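Visit report: Welumdale housewares showroom and fitting rooms, August

The Welumdale site occupies one floor of a former textile office on the Custevbridge road. Floor area is 1,891 square feet, divided into a showroom at the front and four fitting rooms at the back. Rekha Pillai met our group at the door at 9:30 and handed out the current price sheets.

The showroom stocks drawer inserts, rail systems and countertop stands. Rail systems come in 20-inch and 27-inch lengths, both drilled for the same bracket. Ismail Ait Ali asked about the load rating of the longer rail and was told the figure is under review.

The fitting rooms were of more use to us. Countertop storage is set out there on work tables, and the stands can be compared at working height.

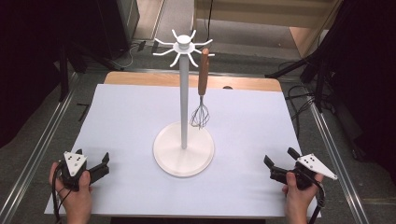 Six-arm mug tree in white, with a wooden-handled whisk on one hook.

A stand of this type has a small footprint for the number of hooks it offers. The hooks curl upward at the tips, and a whisk with a looped handle hangs clear of the base. Heavier tools are a separate question. Lavanya Chacko pointed out that a ladle on one side would need something opposite to balance it, and we would want a weight for the base before ordering.

Minimum order is 50 units per color. Lead time was quoted verbally and should be confirmed in writing. Forough Mohammadi has the sample request form.

Parking is behind the building, entrance from the side street. The elevator does not serve the loading door.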